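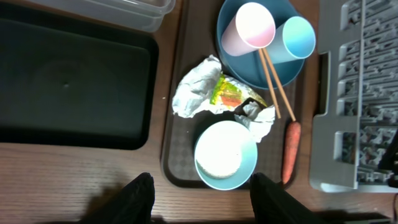 Clearing the table, a tray at a time

Monday, April 6, 2020

I do love the end of a meal. Everyone talks about the cooking, and fair enough, but give me the half hour afterwards when the plates have stopped moving and it's time to put a kitchen back together! These are notes and a picture from the long table at Pirnside, where we have our shared lunches and where I have been happily in charge of the clearing up for longer than I care to work out.

The table

Warm brown wood with plenty of grain in it, and my favourite thing in the whole building. It came to us from the old reading room at Flarkau and cost 94 pounds to bring over, which was more than we paid for the table itself. I oil it twice a year, next time in May, and it drinks the stuff up.

The brown tray

A proper canteen tray, dark raised rim, rounded corners, and that faint diamond pattern on the surface that I find very pleasing. I'm a great believer in letting the dishes and the scraps all land on one tray first and sorting them out from there. It looks a right jumble for a few minutes – then you start at one end and it melts away.

The blue plate

Round, a soft sort of teal, and the colour I would paint my hall if I were allowed. It's the plate I reach for whenever there is something to share. Dumplings look wonderful on it. So does a heap of sliced oranges.

Paper cups

A pink one fading to white and a light blue one, tipped on their sides on the plate. I know, I know, proper cups are better, and we do have a shelf of them. But the paper ones come out for the big lunches, and that pink is so cheerful that I've gone off the plain white sort altogether. They go in with the rubbish last, once the crockery is safely out of the way.

Chopsticks

Light wooden ones, laid across the plate with their ends sticking out over the rim. I pick these up before anything else, as they roll off the moment you lift the plate and then you are on your hands and knees under the table. If yours are the sort you keep, give them a quick wash by hand and stand them in a jar to dry with plenty of air round them. Please don't leave them soaking!

The bowl

The tray has a bowl on it too, and bowls are where I get fussy. Scrape, then rinse, then wash, in that order. A rubber spatula does the scraping beautifully and saves you a lot of grim business with the plughole later on.

The big black tray

Flat, dark, a little bit glossy, with a raised rim all the way round. I'm enormously fond of black trays for sorting on, as every last grain of rice shows up and you know exactly what still needs wiping. Warm water, a soft cloth, a dry tea towel straight after – that's the lot. Scouring pads are banned from it for life.

The clear tub

Up at the top there's one of those frosted see-through containers, resting partly over the rim of the black tray. I'd happily own 14 more. The 800 ml size is the handiest for leftovers, in my view: big enough for a good supper for one, and small enough to fit in the fridge door if you take the shelf out. Dry the ridges around the lid properly or they will drip on everything.

The dish rack

Grey plastic, nothing fancy, and I wouldn't swap it for a chrome one. Having it right there on the table next to the dirty things saves so much walking back and forth, and it has made me a much quicker washer-up. Plates at the back, bowls tipped forward, and leave gaps!

More from the kitchen

The Sindum pages have the big spring clear-out of the cupboards, with all the jars lined up by size (very satisfying, even if you don't care about jars). The Painemal pages have 8 pictures of the pantry shelves before and after the new paint. I'm adding a set on tea towels next, including how I fold them, which I have strong feelings about.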